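How a Centre Plans for a New Robot
Brullircombe Learning Pages – for readers aged 8 to 11

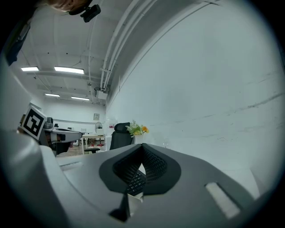 What does planning mean?
Buying a robot is a big decision. Before any money is spent, the people in charge write a plan. The plan says what job needs doing, what must be bought and how much everything will cost. The list of costs is called a budget.

What goes on the list?
A robot arm is only one part of the list. An arm needs a tool at its end, such as a gripper, which is used for holding things. Some grippers are made to be held by a person instead, so that people can show how a job is done. Cameras, cables, marker boards and desks may be needed too. So may training for the staff.

How is the choice made?
The Brullircombe centre wanted a robot arm for sorting small parts. It asked two suppliers, Gatberg and Jorken, for a price. A price written down by a supplier is called a quote. One quote was lower, but it did not include repairs. The centre compared the full cost over six years – the time it expected to keep the arm – and then made its choice.

Is there enough room?
A robot arm must be able to move without bumping into people or furniture. Staff measure the floor and check where the power sockets are. The arm may have to wait if the room is not ready.

Words to remember
Budget: a plan for spending money.
Quote: a price offered by a supplier.
Supplier: a firm that sells equipment.

Page last checked: October 25, 2026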